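**Finish requirements for boards sold at the February market**

**bivbridge_crafts_desk** wrote on 25 November 2021:

Members who intend to sell kitchen goods at the February market in Surberg are asked to review the revised finish rules. Cutting boards must be finished with food-grade mineral oil, or with a mixture of oil and beeswax. Film finishes, including varnish and lacquer, will not be accepted on any surface used for cutting. Stall applications close 4 weeks before the market opens.

**endgrain_office** wrote:

Our workshop wishes to record an objection. A fully cured varnish is generally regarded as safe for contact with food, and the previous rules permitted it. We hold finished stock that would now be excluded.

**bivbridge_crafts_desk** wrote:

The objection is noted. The concern is wear. Knife marks break the film, water gets under it, and the coating begins to flake. Varnish remains acceptable on trays and serving pieces that are not sold for cutting.

**stidari_woodworks** wrote:

Stidari supports the change but requests clarification on walnut oil. Several of our customers ask for it by name. We have used it for years without complaint.

**endgrain_office** wrote:

With respect to the previous member, walnut oil presents an allergy question that mineral oil does not. If varnish is to be excluded on grounds of caution, it is difficult to see how a nut oil can be allowed.

**bivbridge_crafts_desk** wrote:

Walnut oil will be permitted provided that the label states it clearly. The label must also name the species of wood and give care instructions. Two coats are the minimum for all oil finishes.

**stidari_woodworks** wrote:

Thank you. We will amend our labels. We still consider two coats insufficient for maple and will continue to apply more.

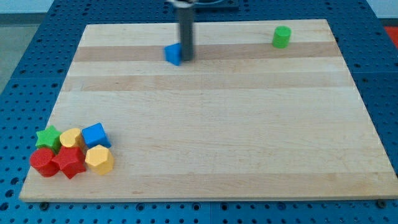

Maple cutting board with darker strips.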